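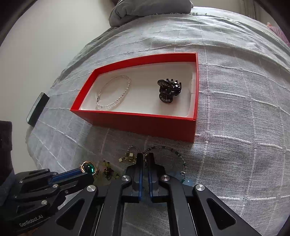
Teodora Vukčević wrote to us that her first good demos came once she stopped hurrying the close, and she's right! Slow fingers teach best.

3.3 Recording a sorting demo

1. Set the open box within easy reach and spread the jewelry in front of it.
2. Start recording, then hold still for 3 seconds.
3. Close on one piece, lift, carry it over the box and let go.
4. Repeat until you have 20 clean takes.

Note: Fumbled a ring? Keep going, a recovery is great practice for the robot.

Caution: Don't drag necklaces. Beads can catch in the linkage.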